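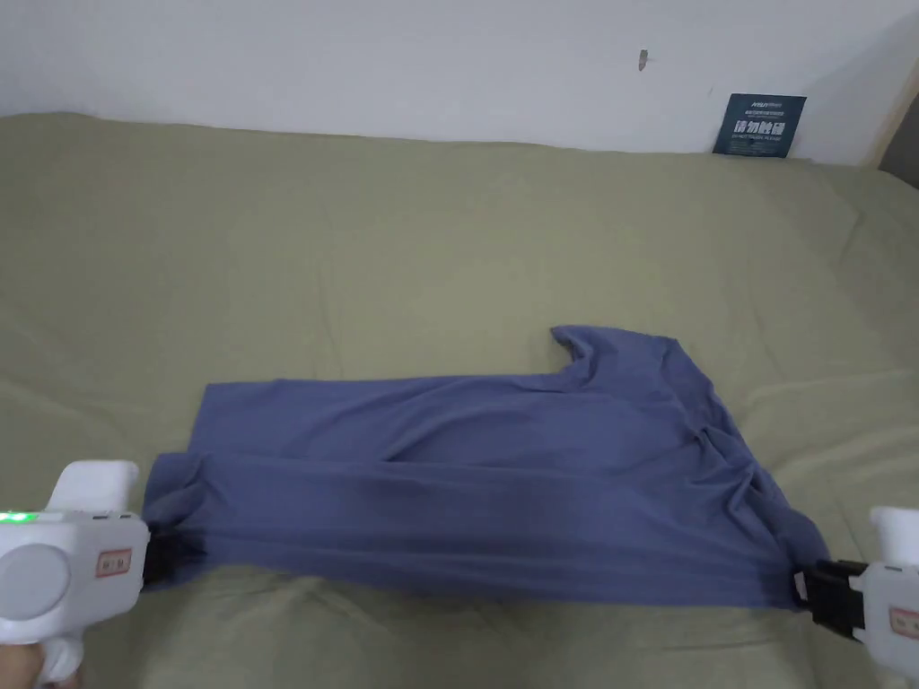 Shirt folding: two grippers drift apart when cloth is tight

yhon_e
10/21/20
Hello all. I am working on the replay and training code for two-handed folding with hand-held grippers. The shirt is held at both ends over the bed, and this is the moment where my problem begins. When I replay the two trajectories, each one alone looks good. Together, the distance between the jaws is wrong, so the cloth is either hanging or pulled too hard. I estimate each gripper pose separately, in the frame of the head camera. I run 200 steps per fold. Should I add a force term, or is this a calibration matter?

craddock_m
Before force, check your clocks. If the left stream is late by 2 frames, you get exactly this error, and it grows when the hands move fast. Plot the jaw distance against time for one fold and look at the part where both hands should be still.

Lleucu T
I don't agree that it is the clocks. With the hands still, a late stream changes nothing, and he says the cloth is wrong when tight. I would look at the pose estimate. Both grippers are low in the corners of the view and the left one is partly outside. Our tracker at Jornstead was always weakest there.

yhon_e
Thank you both. I made the plot. In the still part the distance wanders slowly, so Lleucu is maybe right. But there is also a jump at the start of the lift, and this I cannot explain with the corners.

craddock_m
The jump is your clock :)

meirion.ll
You can have two problems. What I would do: stop using two absolute poses. Keep one gripper as the reference and express the other relative to it, then let the planner hold that relative pose during the stretch. An error common to both hands then mostly cancels.

Lleucu T
Only the common error – if the left one is badly tracked and the right one is fine, the relative pose is just as bad. Please fix the tracking first, Meirion.

meirion.ll
Fair point. Still, it is a small change and he can test it in an afternoon.

yhon_e
I will do the clocks first, then the relative pose on 3 recordings, and I will post the plots under this message. If somebody has a good filter for the corner region, please send me the settings.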